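Chapitre 5
L'étiquette et l'emballage : lire avant de vendre

Je vais commencer par un aveu. Pendant mes deux premières années dans le métier, je n'ai jamais lu une étiquette en entier. Je regardais la date, le poids, le prix, et hop, en rayon ! J'avais vingt-deux ans, je travaillais dans l'épicerie de quartier de Westgate, et je pensais que les petits caractères étaient là pour occuper les juristes. Puis une cliente m'a demandé si les sablés contenaient du lait. J'ai répondu non, avec beaucoup d'assurance. Felista Swai, qui tenait la caisse à côté, a tendu le bras, retourné le paquet et posé l'ongle sur le mot « lactosérum ». La cliente a reposé les sablés. Moi, j'ai passé ma pause de midi dans la réserve à retourner tous les biscuits un par un.

Ce chapitre est un peu la suite de cette pause de midi. Nous avons vu au chapitre 4 comment un produit arrive jusqu'au magasin (réception, contrôle, rangement, rotation des dates). Nous allons maintenant nous pencher sur ce qu'il raconte de lui-même une fois posé devant le client, et sur l'écart, parfois large, entre ce qu'il raconte et ce qu'il est.

Ce que vous saurez faire à la fin du chapitre
Distinguer la dénomination de vente du nom commercial.
Lire une liste d'ingrédients dans le bon ordre et y repérer les allergènes.
Expliquer à un client la différence entre une date limite de consommation et une date de durabilité minimale.
Calculer un prix au kilo à partir d'un emballage individuel.
Dire quand une illustration devient trompeuse.

Mots à connaître
dénomination de vente, allergène, DLC, DDM, quantité nette, face avant, suremballage

5.1 Deux noms pour un seul produit

Prenez un paquet dans votre placard, n'importe lequel. Je vous attends.

Vous avez sans doute sous les yeux un nom écrit en gros, avec une belle typographie : c'est le nom commercial. Il sert à séduire, à se faire reconnaître de loin, à rappeler l'enfance ou les vacances. Cherchez maintenant, souvent au dos et en bien plus petit, une formule beaucoup moins poétique du genre « gâteau moelleux fourré » ou « préparation à base de fromage ». Voilà la dénomination, celle qui dit ce que le produit est. Elle est obligatoire sur les denrées préemballées, et c'est elle qui compte quand un client vous pose une question précise.

J'aime bien l'exercice suivant, que je donne à tous mes groupes. Imaginez que la marque Flinby (je l'emprunterai souvent dans ce manuel) vende un « Délice des sous-bois ». Qu'est-ce que c'est ? Une confiture ? Une soupe aux champignons ? Une bougie ? Personne dans la classe ne tombe d'accord, et c'est bien le problème. Ajoutez « génoise fourrée, goût fruits rouges » et tout s'éclaire. Remarquez au passage le mot « goût », qui n'a l'air de rien et sur lequel nous reviendrons longuement.

5.2 La liste d'ingrédients se lit dans un sens

Les ingrédients sont rangés par ordre de poids décroissant, au moment de la fabrication. Le premier est celui qui pèse le plus. Si le sucre arrive avant la farine, il y a plus de sucre que de farine, et aucune photo de champ de blé n'y changera rien. Les allergènes à déclaration obligatoire doivent ressortir dans la liste : en gras, en majuscules, soulignés, peu importe, pourvu qu'on les distingue du reste. Entraînez-vous à les repérer d'un coup d'œil, vous gagnerez un temps fou au comptoir.

Quand un ingrédient est mis en avant sur l'emballage, par des mots ou par une image, sa proportion doit en principe être indiquée en pourcentage. C'est une règle que mes élèves adorent, parce qu'elle transforme les courses en chasse au trésor ! Une année, l'un d'eux est revenu avec un yaourt dont la face avant croulait sous les pêches et dont la liste en annonçait 5 %. Nous l'avons gardé au mur (le pot vide, je vous rassure) jusqu'en juillet.

5.3 L'image parle plus fort que le texte

Posez-vous la question en tant qu'acheteur : qu'est-ce que vous regardez en premier ? L'image, évidemment. Moi aussi, et je fais ce métier depuis longtemps. Un fruit bien rond, une feuille verte, une bande de couleur assortie, et le cerveau a déjà goûté. Le texte arrive après, s'il arrive.

Les fabricants le savent et ils jouent avec les codes. Le violet et le bleu font penser aux baies, le vert à la nature, le blanc à la légèreté ou au lait. Rien d'illégal là-dedans. Cela devient gênant quand l'ensemble fait croire à la présence d'un ingrédient qui n'y est pas. Une myrtille imprimée peut annoncer des myrtilles entières, une purée, un jus concentré ou un simple arôme, et seule la liste permet de trancher. 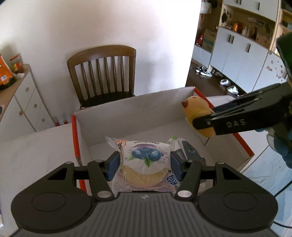 Fig. 5.1 Gâteau rond sous emballage plastique transparent : des myrtilles et une bande violette sur la partie haute.

Regardez la figure 5.1 comme le ferait un client pressé. À votre avis, que promet ce décor ? Notez votre réponse en une phrase avant de poursuivre, puis écrivez à côté les informations que vous iriez chercher dans la liste d'ingrédients pour la vérifier. Gardez cette feuille, nous la reprendrons en 5.6.

5.4 Petit emballage, grand calcul

Les portions individuelles se vendent très bien : elles se glissent dans un cartable, se gardent sans rassir toutes ensemble, et leur prix à l'unité paraît toujours raisonnable. Le prix au kilo, lui, fait parfois sursauter. La méthode tient en une ligne : on divise le prix par le poids net en grammes, puis on multiplie par 1 000. Le poids net, c'est celui du produit seul, sans film, sans barquette ni carton.

Essayez avec notre « Délice des sous-bois ». Le sachet familial Flinby pèse 600 g et coûte 4,50 €. Vous devez trouver 7,50 € le kilo. Si vous trouvez 75, vous avez déplacé une virgule, comme à peu près tout le monde la première fois. Recommencez ensuite avec un gâteau individuel de 50 g à 0,60 € : 12 € le kilo. Même recette, même fabricant, et un écart qu'il faut savoir expliquer sans rougir à la personne qui vous le fait remarquer devant la file d'attente.

Avant d'aller plus loin
1. Retrouvez chez vous trois produits dont le nom commercial ne dit rien du contenu et recopiez leur dénomination.
2. Choisissez un emballage illustré par un fruit. Relevez la place de ce fruit dans la liste et son pourcentage, s'il est donné.
3. Calculez le prix au kilo d'un même biscuit vendu à l'unité et en paquet.

Apportez les emballages vides en classe, à plat si possible. Ils serviront pour la section 5.5, consacrée aux dates.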